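Home | Destinations | Where to Stay | Food | Letters | Contact

Print this page | E-mail to a friend

Is Bumari Worth the Boat Ride?

The brochure for Bumari promises "100 coves, 100 sunsets." I asked the woman who runs the Makhubela guesthouse, up the hill from the landing, how many coves she could name.

"Eight," she said. "Maybe the other ones are at high tide."

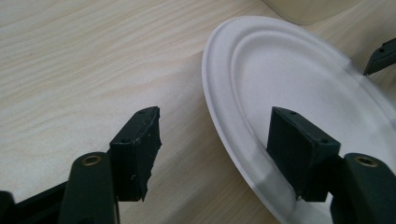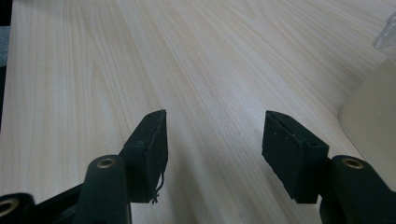 She has rented rooms on the island since before the Osix ferry came, and she doesn't talk like the brochure. I asked whether the beach on the north side was really "untouched," as the Osix posters have it.

"It's touched every morning at ten, when the first boat gets in. Go at six. Then it's a nice beach. I wouldn't call it the best one I've been on."

What about the lookout at Witik, with its 869 steps? The number is painted on a sign at the bottom. I gave up checking it somewhere past the water tank, and she was no help.

"I've lived under that hill most of my life and I've been up twice. There's a view of the ferry dock. You can see the dock from the dock."

She was warmer about the food, but not by much. The grilled fish by the landing is fine in December and overpriced the rest of the year. The "traditional" coconut stew came in with a cook from the mainland. "People like it, so now it's traditional," she said.

I pointed out that she makes her living from visitors, and that guests might wonder why she talks the place down. She didn't agree that she was doing that.

"They come for three nights because the posters say so, and by the second night they're asking me what time the boat goes. Come for one night, bring a book. Then you'll like it."

Her own rooms have a three-night minimum in high season. I asked about that too. "That's business," she said.

Contact us | Copyright Island Pages | Back to top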